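A Kiwi, a Basket and 773 Tries

The robotics club in Pliltitcombe meets in the old typing room of the Bilgin school, after the last bus has gone. There are more chairs than members. On the evening of my visit, the heating made a noise like a kettle, and the students sat with their coats on and discussed one kiwi for most of an hour.

The club has entered the Plunby, a student contest in simulated robot work. Every team receives the same task: a kiwi must be taken from a table and placed in a basket by a robot arm. The arm, the table and the fruit exist only in the computer. The team must write the program that moves them, and the judges run it 1,000 times with small changes in the positions. To reach the final, 90 percent of the runs must be good.

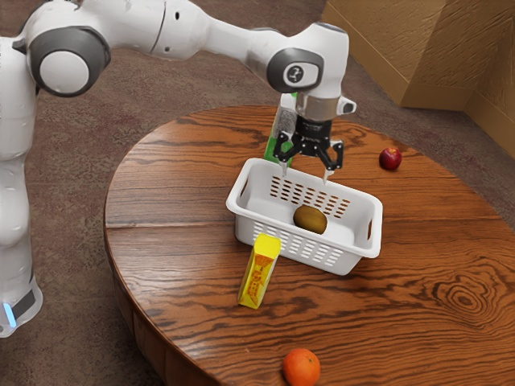 I asked why they did not choose a contest with a real machine. The answer was money, first of all. The school could not buy an arm, and a simulated one does not need a repair when a student writes a minus where a plus should be. This happened in the first week, and I was told that the arm went straight through the table.

The students work in pairs. One pair takes care of the grasp, another of the path over the table, and the youngest members keep the notebook. I liked the notebook very much. It is a paper one with a green cover, and each failed run has its own line. "Fruit rolled." "Hit the rim." "Let go too early, again." By January it had 773 lines, and somebody had drawn a small cake beside the last one.

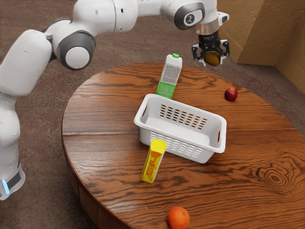
Most of the quarrels are about height. If the fingers open high above the basket, the arm is safe but the fruit may jump. If they open low, the fruit lies down quietly, and the gripper may touch the plastic. The club tried many values and wrote them on the blackboard – the cleaning staff have been asked not to wipe it. 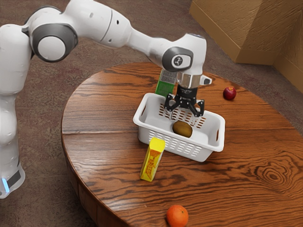

The kiwi on the basket floor, with the fingers of the gripper open over it.

The program they use now is called Sesa. It is slower than the one from the autumn and takes 30 seconds for a run. Two of the older students still find this too slow, and they said so several times while I was there. The others prefer to wait and have fewer lines in the notebook.

For the grasp pair, the close view is the important one. They go through it step by step, with the lamp turned off so the screen is easier to read, and they argue in low voices.

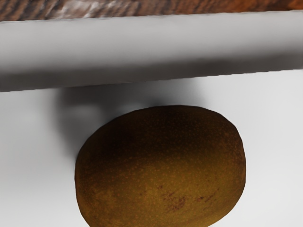

Can a student join without knowing how to program?

Most of the present members began that way. A new student spends the first month with the notebook and learns to read the program from its mistakes, and after that joins one of the pairs.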